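About Brellport Fabric Care School

We teach people how to wash, mend and store clothes. We started because three of us were tired of being lied to by labels, bottles and magazine tips, and we are still pretty tired of it.

Most laundry advice is passed along by people who never checked it. Vinegar sets color, they say. Salt sets color. Freezing your jeans kills whatever is living in them. Guido Tedesco, our founder, ran a dry cleaning counter for 12 years and heard all of it from customers holding ruined shirts. He began keeping notes on what had been tried and what came of it. Those notes became the first evening class, held in a rented room above the Aritz building.
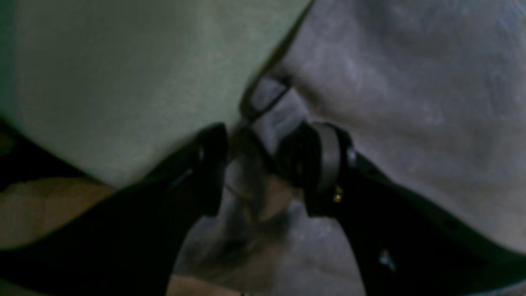 A gathered fold of fabric, close up.

We don't sell detergent. We have been asked to, more than once, and the offers are usually for something that costs four times what it should and smells like a hotel lobby. Kausar Ansari, who runs our stain course, will tell you which cheap powder she uses at home if you ask her. She won't put it on the website, and she thinks you should be suspicious of any school that does.

Our beginner course is 4 evenings. It covers reading a care label, sorting a load, hand washing wool, and sewing on a button so it stays there. You will not be a tailor at the end of it. We mention this after looking at what some other schools promise for a weekend and a certificate. Our classes come without a certificate, and so far no student has seemed to miss it.

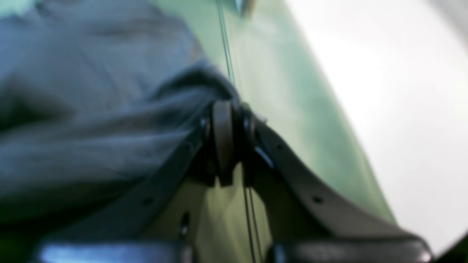 Usman Mughal teaches mending on the second floor. He has strong feelings about iron-on patches and will share them. Struan MacAulay handles storage, moths and damp, and has spent a good part of his life testing cedar blocks against plain sealed bags. He prefers the bags. People who have just bought a drawer's worth of cedar don't love hearing it.

The word "sustainable" does not appear in our course list. We like clothes that last, but we have seen that word printed on too many shirts that gave up by December.
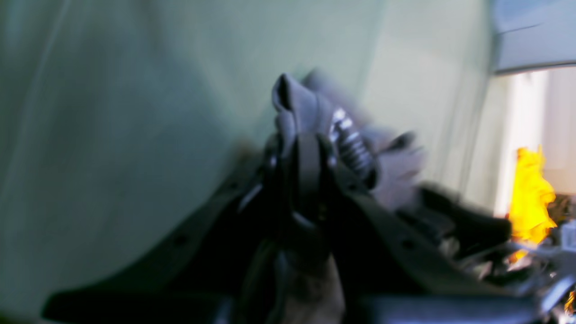 Dark gray fabric against pale green.

Classes are capped at 12 and cost $100 for the full beginner course, thread and needles included. Bring something you don't mind practicing on. Refunds are available up to the second evening, and we won't ask you to fill out a survey to get one.

Questions go to Naveed Afridi at the front desk, who answers the phone most afternoons.

Page updated February 2025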